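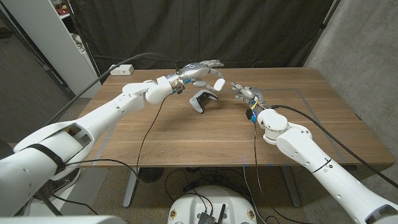

**Progress report, poetry in translation list, second period**
To: Gertraud Reisinger, Janden Fund
From: Catarina Godinho, Bonlow Editions

Gertraud, you asked for this by noon and it's 11:20, so notes more than prose. Budget sheet comes separately, same layout as last time.

**Where we are**

Two books out of three done. The third is late, see below. The chapbook is at the printer. Anthology still on the plan for next year, no change there.

**Book one: Geert Michiels, *Low Water, Slow Boats***

Out since September. Print run 510, as agreed. 200 of those went to libraries and schools under the grant terms, all delivered. The rest are selling, slowly at first and then better after the radio reading. Two reviews so far, one long and kind, one short and grumpy about the line breaks. Geert has asked us to keep his line breaks exactly where they are in any reprint. Fine by me.

One error got through. Page 41, the last stanza of "Ferry Timetable" lost its indent. It's fixed in the file, and we put a slip in the copies still in stock.

**Book two: Valentin Avram, *The Aunt's Orchard***

Out last month. This one took longer to edit than any book I've worked on. Valentin rewrites in proof. The long poem in the middle (the one about the plum trees and the lawsuit) went through five versions, and the fourth was the best, and we printed the fifth. He knows what I think. The book is still very good. The short poems at the end are the ones people copy out and send to each other, especially "Receipt" and "My Brother's Coat, Returned."

Facing-page layout was more work than budgeted. The Romanian lines run shorter than the English, so the pages kept sliding out of step by the third stanza. Our typesetter ended up doing it by hand. Extra hours are in the sheet under design. 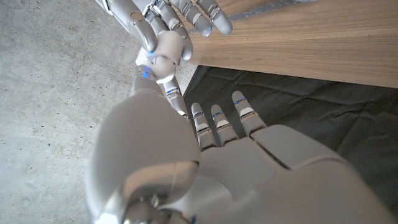 Launch was at the Tadard bookshop, evening reading, original and translation by turns. We tried whole poem then whole poem for the first half, stanza by stanza for the second. Whole poems worked better. People want to hear one voice get to the end of something. Will do it that way from now on.

**Book three: the Kadrić selected**

Late. Three months, maybe four. Reasons:

- Rights for the early poems took until July. The family's paperwork was in two places.
- The first translator withdrew for health reasons. She had finished the war-years section and we are keeping it, with full credit and full fee.
- New translator started in August and is working through the late poems. I have read fourteen of them. They're plainer than the earlier versions, with less rhyme. I had doubts and then I read them out loud in the kitchen and the doubts mostly went.

The open question is whether two translators in one book will sound like two poets. In places it does. We talked about smoothing it over and I'm against that. The early Kadrić is crowded and showy and the late Kadrić hardly uses an adjective, so a change of hand partway through isn't the worst thing. A short note at the front will say who did what. Draft of the note by the end of February.

I'd like to ask formally to move the delivery date for book three. No extra money needed, only the date. Please tell me if there is a form for it, I couldnt find one on the portal.

**Website and audio**

Recordings of 22 poems are up, both languages. The poem pages had 2,782 visits over the period, against 1,487 in the period before. Most of that is Valentin's "Receipt," which a teacher shared somewhere. Audio gets played less than I hoped. I think the player is hard to find on a phone. On the list to fix.

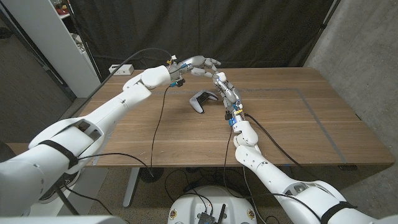
**Schools**

Four workshops held, one canceled for snow and moved to spring. The exercise that works: give them a literal word-for-word version, no title, no name, and ask for a poem by the end of the hour. Then read the published translation last. They are usually annoyed by it, and argue with it line by line, and some of the arguments are good. A girl in the second group had "the field puts down its tools" where our book has "the field rests." I would take hers.

We need more copies of the handout. Will come out of the print line.

**Problems, short version**

Paper went up again, so the chapbook is on the lighter stock. Show-through is acceptable on the sample, I held it to the window. Distribution outside the city is still weak and I don't have a fix yet. Two shops haven't paid for book one.

**Next period**

- Kadrić manuscript complete, then copyedit
- Chapbook back from printer, mail to subscribers
- Spring workshop, the moved one
- Reprint decision on Michiels, depends on stock in Feburary
- First table of contents for the anthology, very rough

Receipts are scanned and going up to the portal this afternoon. Call me after three if the design hours need explaining.

Catarina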